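Drollier Shoes – read me first

Hi, and thanks for downloading. Drollier Shoes is a set of short demonstrations of one chore: picking up the footwear by the door and lining it up in pairs. I did all of it by hand, holding the gripper and doing the job at the speed I'd want a robot to do it. No arm was involved in the recording, so don't go looking for joint angles.

What you get

There are 600 demos, split into folders of 100. Each one has the wrist video, the gripper opening and the estimated hand path, all on the same clock. I held back 40 more for testing and they're in the folder called plinel (my name for the test split, no deep meaning). Please don't train on those!

The shoes

I used whatever people in the house wear, so you get slides, lace-ups and foam things that squash when you pinch them. Slides are the easy ones – go in at the heel, close, lift, done. Sneakers with long laces are a pain, and I'd start your model on the slides before you let it anywhere near them.

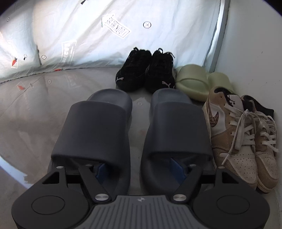

Gripper at the heels of the slate-blue slides, with sneakers and the green pair still to go around.

Lighting and floor

The floor is pale and a bit shiny, so expect reflections. I left them in on purpose – my first model, Dukura, was trained on a matte mat and fell apart the moment it met a real hallway. Most of the recording was done on Thursday mornings with daylight coming in, and the colour shifts a fair bit between folders.

Known problems

The hand path drifts in 116 demos, mostly where I turned too fast. They're listed in drift.txt and I'd skip them for anything precise. Gripper opening is fine throughout.

Some labels say "left" where I meant my left, not the shoe's. I fixed the ones I found.

Using it

Free for research and tinkering. If you convert it to the Huamán format, send me the script and I'll add it to the next release, probably in September.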